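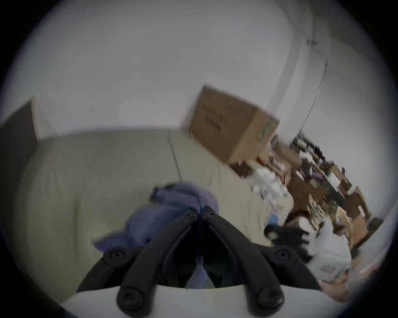 Handheld gripper demonstration is a method of collecting training data for robot manipulation in which a person carries a gripper tool fitted with a camera and performs a task directly, without a robot arm present. The recorded video and the estimated path of the tool are later used to train a control policy, usually by imitation learning. Supporters describe the method as cheap and portable, and say it moves data collection out of the lab and into ordinary rooms. The view from the tool is close and wide, with the two fingers always in the foreground, as where they meet over a crumpled purple-blue cloth while a heap of mixed clutter runs down one side. Whether footage of this type teaches a policy about the cloth or mostly about the room remains disputed.

Background

Earlier collection relied mainly on teleoperation, in which an operator drives a real arm from a distance. Teleoperated data matches the robot exactly but is slow to gather. Handheld tools give up that match in return for speed. The best known early claim came from the Kong project, which reported that its collectors gathered demonstrations three times as fast as a teleoperated baseline. The baseline operators had received one afternoon of practice, a detail given only in the appendix.

Method

A typical tool has two fingers that close symmetrically and a fisheye camera mounted behind them. Tool position is recovered from the video, sometimes with the help of an inertial sensor. Finger width is read from the linkage or from markers. Sessions are cut into episodes, and episodes in which tracking fails are thrown out. Published reports seldom say how many were thrown out or who decided.

Soft objects are a common test. Cloth has no fixed shape, so success is hard to define. Some groups count a grasp as successful if the fabric leaves the surface at all. Others require a finished fold. Results under the two rules cannot be compared, although survey tables often list them side by side.

Reported results

The Trellura dataset contains 4000 episodes of cloth handling recorded in 18 homes. A policy trained on it was reported to pick up unseen garments on most attempts. The test garments were new, but two of the test rooms also appeared in the training set. A follow-up by the Grutetti laboratory used only new rooms and found that success fell by roughly half. The Trellura authors replied that the Grutetti arm was slower and had a different reach. No test on shared hardware has been published.

Criticism

The most frequent objection concerns motion blur. A hand moves faster and less evenly than most arms, and the sharpest loss of detail tends to come near contact, when the image matters most. Proponents argue that a large model learns to ignore blur. The evidence offered is an ablation in which blurred images were removed, which also made the training set smaller and so does not settle the question.

A second objection is that a person can make wrist motions the arm cannot copy. Filtering out unreachable paths helps, but it also removes many of the skilled movements the method was meant to capture.

A third concerns background. Claims of variety usually rest on the number of rooms visited. Clutter in a room tends to stay where it is through a whole session, and a policy may learn to use it as a landmark. Fundden, a company that sells handheld tools, has said its own tests show no such effect. It has not released them.

See also

Imitation learning
Teleoperation
Deformable object manipulation
Visual odometry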